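Chapter 4
Where Things Land

Ask people where they keep their belongings and they will name shelves, drawers and closets. Visit them in August, with the closets full and the windows open, and the answer looks doubtful. Advice books still promise a place for everything. The claim is easy to print and seldom tested.
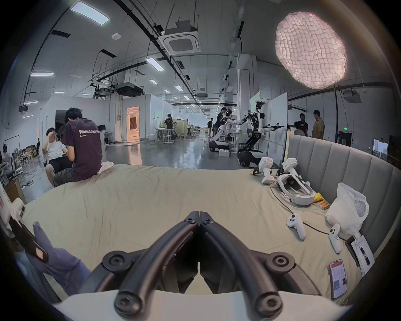

Flat surfaces do much of the storage work in a home, and the bed is the largest of them. Strickland's household survey in Putier asked residents to list what lay on the mattress at midday. Many left the question blank, which should make us suspicious of the tidy totals he reports. A bed can hold a headset with its cable looped across the sheet, controllers, batteries and a phone, and still leave people room to sit on the edge. Is that disorder, or a worktable with a sheet on it? The survey form had no box for the second answer.

Otis Strickland drew on 1,000 homes and concluded that bedrooms are "underused by day." We will question that word. Section 4.1 looks at how he defined use. Section 4.2 turns to small electronic goods, whose cords and spare batteries rarely fit the drawers sold to hold them. Before reading on, write down what is on your own bed, and leave nothing out.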